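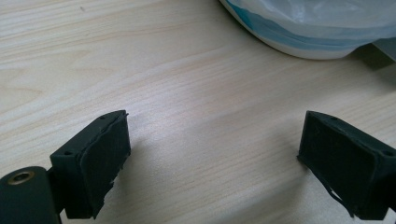 Clurbridge open day, March 11, 2023. Quick notes before I forget it all.

Got there late, parking is a joke, walked in past the Hlongwane unit and up the back stairs. Four workshops open this year, only made it round two. Trililier first. They do tables, pretty much just tables, pale wood with long grain that runs on the slant when you stand at the corner. Lovely stuff. Slight sheen, nothing glossy. Where the light hits the top the grain goes nearly white, then warms up to a sort of peach further over. Could of stood there all morning.

Amr Kettani did the talk. Fast talker, knows his finishes. Oil, wait, rub, oil again – 18 hours between coats in winter, he said, less by June. Someone asked about coffee rings and got a very long answer. Wait list is 68 names, so no table for me any time soon.

Then Povura across the yard, chairs and stools mostly. Wael Kamel let us try the shaving horse. I was terrible at it. Nice smell in there though, and a stove going.

Tea was a dollar, cake gone by noon. Bought a offcut board for the kitchen, same pale wood – cash only, bring small bills.

Missed the steam bending. Next year go there frist.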